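The Two-Slot Toaster Holds Its Place on the Counter

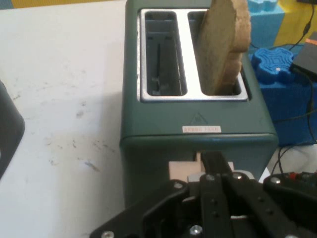

Small, cheap and hard to improve on

The two-slot toaster does one job and takes up less room than a bread box. Most kitchens have one, and most people buy the next one only when the old one quits. It is rarely a purchase anyone plans for.

The differences between models are smaller than the prices suggest. We spent the month of March making toast in the Masadlow test kitchen with 8 toasters. The cheapest was a Seol at under $30. The most expensive, from Premia, cost several times that. On plain white sandwich bread, set to medium, the slices were hard to tell apart.

What the slots tell you

Slot size matters more than any button. Sandwich bread is easy, and every toaster handles it. Bakery bread is where the trouble starts. A tall slice stands well above the top plate, and the part that sticks out stays pale. You can flip the slice and run it again on a low setting, but the middle gets toasted twice.

If you buy tall loaves, take a slice to the store, or at least measure one. Depth is seldom printed on the box. A ruler dropped into the slot of the floor model gives you the number in a few seconds.

Look down into the slot too. The guide wires hold the slice upright and away from the heat. On better models they close in on the bread when the lever goes down, so a thin slice doesn't lean to one side. A slice that leans comes out darker on the side that got closer.

Long slots running side by side suit most loaves. One extra-long slot suits people who eat sourdough cut from the middle of the round, and not many others.

The lever and the dial

A lever should go down in one push and stay there. Two of the toasters we tried needed a second push when they were cold, and one Sastel model needed it nearly every time. Lift is worth checking as well. Some levers can be raised an extra half inch at the end so you can reach a small piece, such as half an English muffin, without a fork. Never use a fork or a knife in a toaster that is plugged in.

Dial numbers mean very little from one brand to the next. A 3 on the Seol was close to a 5 on the Premia. Start low with a new toaster and write the setting you like on a piece of tape.

Color and finish

Chrome was once the standard, and it shows every fingerprint. Matte finishes have taken over much of the shelf, in dark teal, slate green, cream and black, often with a brushed-metal plate on top around the slots. They wipe clean with a damp cloth. Skip scouring pads, which leave shiny spots on a matte surface.

Crumbs

Empty the crumb tray every week or two. Unplug the toaster, let it cool, slide out the tray and wipe it. Seeded bread fills the tray fastest. In our kitchen some 70 slices of a seeded loaf left enough behind to smell on the next round.

Allow a few inches of open space on each side and nothing overhead. A toaster under a low cabinet should be pulled forward before use.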